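## Section 4: Floor Marking, Part Handling and Storage

This section applies to every training cell at the Latville and Drarstead sites in which a robot moves or holds parts over an open floor. It should be read together with Section 3 (Stopping and Restarting) and the site induction sheet. Where this section and a local instruction differ, the stricter of the two applies until the site supervisor has settled the matter in writing.

The words "must" and "must not" mark requirements. The word "should" marks good practice, and a departure from it needs an entry in the cell log.

### 4.1 Before the session

1. Read the last two entries in the cell log. Do not start if a fault is recorded as open.
2. Walk the whole floor of the cell. Loose fixings, brackets, tape ends and packing must be picked up and placed in the tray by the entrance.
3. Check that cables on the floor are clear of the walking routes of any legged robot. Cables that cannot be moved must be noted on the cell plan.
4. Press and release each emergency stop in turn, and confirm that the controller reports it.
5. Confirm that the speed limit is set to 300 mm per second for any task in which a person may enter the cell. The limit must be read from the controller screen and not from the previous log entry.
6. Sign the start line in the log.

> **Caution:** A robot that is standing still is not necessarily switched off. Treat every robot in the cell as live until its isolator is locked and the key is in the hands of the person entering.

### 4.2 Floor marks

Floor marks show where robots, racks and stands are to be placed. They are not safety barriers and must not be relied upon as such.

1. Use yellow tape, 48 mm wide, for all position marks. Other colours are reserved for walkways and fire routes.
2. Lay each mark as a closed outline. Corners may be butted or overlapped, but no loose end may lift from the floor.
3. Press the tape down by hand along its full length, then leave it for 45 minutes before anything is wheeled across it.
4. Enter the mark on the cell plan with its number and the date on which it was laid.
5. Keep the inside of each mark clear when it is not in use. Bags, tools and spare parts must not be left there, even for a short time.
6. Remove marks that are no longer on the plan. Old tape has been mistaken for a current position on more than one occasion at Latville, and the plan is only useful if the floor agrees with it.

**Note:** On carpet, tape loses its grip sooner than on a hard floor. Marks on carpet should be checked every March and again after any deep cleaning.

### 4.3 Holding large parts

Panels and other wide parts need more care than small ones. They reach well beyond the hand, they hide what is behind them, and they may swing if the grip is off centre.

1. Confirm that the part is on the approved list for the cell. Parts supplied by Dubey carry a handling card; the permitted grip areas on the card must be followed.
2. Check the part for sharp edges, cracks and loose clips before it is offered to the robot.
3. Check that the hand cover, where fitted, is whole and sits flat. A torn cover must be replaced before work begins.
4. Close the grip and hold the part still for 8 seconds before any travel move.
5. Lift only as high as the task requires. A part held in the air must not be carried over a person, a second robot or an occupied work table.
6. Where the part blocks the view of a head camera, the operator must use a second view or a spotter. If neither is available, the move must wait.
7. Keep arm cables free of the part throughout. If a cable catches, stop the arm and free it by hand with the isolator locked.
8. Set the part down fully before the grip is released.

> **Warning:** Do not reach under a held part to collect something from the floor. Have the part set down first.

Where two or more robots share the cell, only one may travel at a time unless the task sheet states otherwise. The others must remain standing or parked, and their operators must stay at their stations – the fact that a robot is idle does not release its operator.

### 4.4 Racks and bins

1. Stand racks against the wall, with their feet or castors clear of all floor marks.
2. Lock the castors on wheeled racks. A rack without castors must be checked for rocking after it has been moved.
3. Place the heaviest bins on the lowest shelf.
4. Stack bins only with others of the same pattern, and no higher than the shelf above allows. A bin must never be forced into a gap.
5. Keep loose covers and bags tucked inside the bin. Film that hangs over the rim may be caught by a moving hand.
6. Leave an upper shelf empty if the task sheet calls for the robot to place parts on it.
7. Keep the floor in front of each rack free for the full width of its marks.

Racks may be of differing types within one cell. The Broltberg stores issue both fixed and wheeled units, and the checks in steps 1 and 2 must be made for each unit separately.

A panel held over marked carpet, followed by racks with floor marks in front of them:
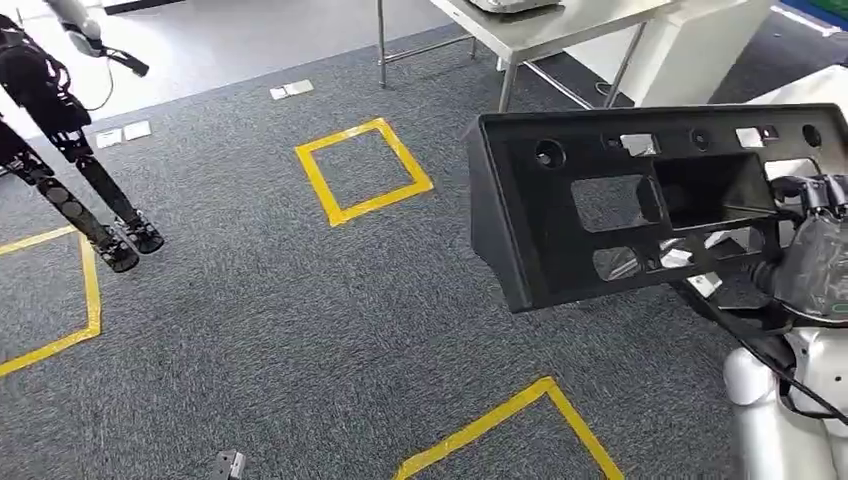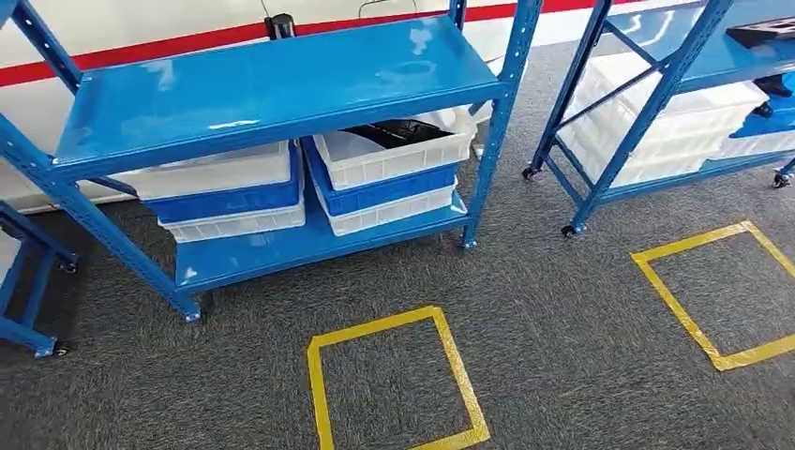 ### 4.5 Ending the session

1. Return all parts to their bins or stands. Nothing may be left in a closed hand.
2. Bring each robot to its rest position and lock its isolator.
3. Repeat the floor walk described in 4.1, step 2.
4. Record any damage to parts, hand covers, tape or racks. Minor damage must be recorded as well, including damage that was put right during the session.
5. Sign the end line in the log, and hand the isolator keys to the site supervisor.

Logs are kept at the site for up to 48 months. Pages must not be removed. An entry made in error should be struck through with a single line and initialled, with the correct entry written beneath it.

**Note:** Visitors from other sites must complete the local induction before signing the log, whatever training they hold elsewhere. The Drarstead induction does not cover the legged robots, and staff transferring from there to Latville must read Section 6 before their first session.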